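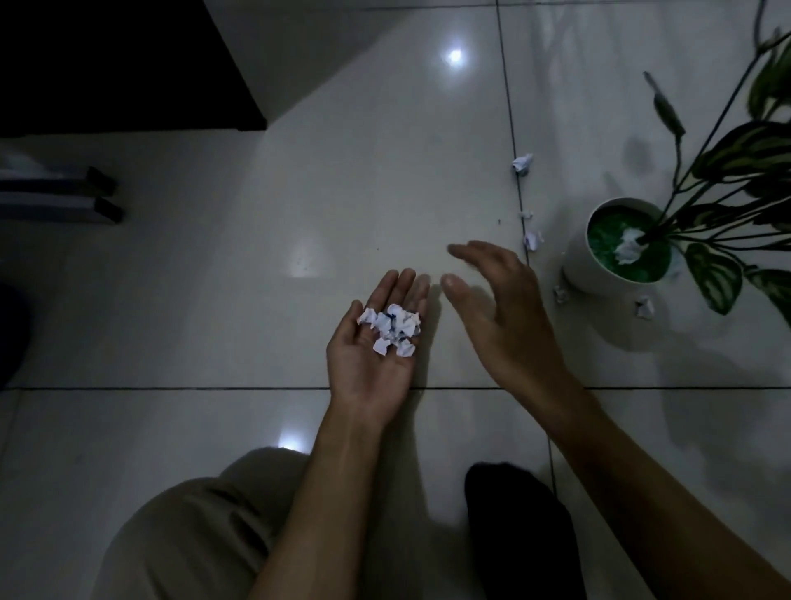

The juice carton boat made it across

I've been following this one since May and it finally has an ending, so I'm writing it up.

Some background if you missed it. A retired bus mechanic in Prullow spent 18 months building a rowboat out of empty Sostano orange juice cartons. He didn't want his name used in the local paper and I'm going to respect that. He drinks a lot of orange juice, his neighbors drink some too, and at some point his garage had more cartons in it than car. His wife told him to take them to the dump. He told her he was going to make a boat. By his own account he hadn't thought about it for even a second before he said it, and then he was stuck with it.

The boat is 12 feet long. Each carton was rinsed, dried, capped and sealed with tape, and then the cartons were stacked like bricks and glued. There is a wood plank for a seat and another one to brace the oarlocks. Everything else is juice carton. He left the printing on, so the whole thing is orange and green and looks like a supermarket shelf that fell over.

The first launch was a failure. I wrote about it at the time, but the short version is that he put it in at the boat ramp and it rolled over with him in it before he had the second oar in place. The water there comes up to your waist, so he stood up and walked it back to shore. Somebody got a video. That's the clip most people have seen, and a lot of the comments were pretty mean for a guy who was only trying to row a boat.

What I liked was that he didn't seem to care. He told the paper it was too tall and too narrow, and that he should have known that. He took off the top two layers, added them to the sides, and put a row of cartons filled with sand along the bottom. Then he waited for a calm morning.

The plan was to cross Lake Kauppinen from the public dock to the campground at Ukelberg. In a regular rowboat that's an easy trip. My uncle used to do it to buy bait. In a boat that weighs almost nothing up top and has a flat, bumpy bottom, I figured it would be slow, and it was. He left a little after seven in the morning and it took him 51 minutes. A friend went alongside in an aluminum boat with a life ring and a thermos. There was some wind in the middle and he got pushed sideways for a while, and one section near the back started to come loose. He had brought tape. 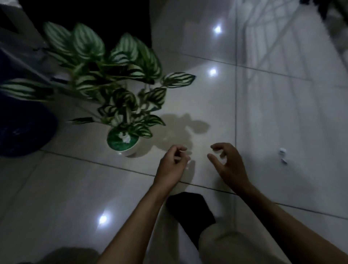
He got out at the campground, tied up, and had breakfast at the snack bar. According to the paper there were 16 people waiting for him, and most of them were campers who were up anyway and wondered what was coming toward them.

The part I keep thinking about is that he rowed it only the one way. The friend towed the boat home behind the aluminum one, and he sat up front with the thermos. When the reporter asked why he didn't row back, he said he had told his wife he would make a boat, and he'd made a boat, and he was tired.

I've read a lot of stories like this over the years. Usually there's a world record involved, or a fundraiser, or the person wants to go on TV. I don't have anything against that. But I went looking for a donation page for this and there isn't one. He didn't contact the record people, and he didn't contact the juice company either. As far as I can tell they have never said a word about it, and I think they're missing out on some cheap advertising.

I did email the campground to ask if the boat was going to be on display anywhere. They wrote back the same afternoon and said they'd offered him a spot by the office, but his wife wants it in the yard. She is going to cut the loose section off the back and plant tomatoes in the rest. I don't know how well tomatoes do in juice cartons. The sand might be a problem.

He has also switched to coffee, according to the last line of the article. I'd guess the neighbors still have cartons, so I'll keep checking the Prullow paper next spring in case anything else gets built over there.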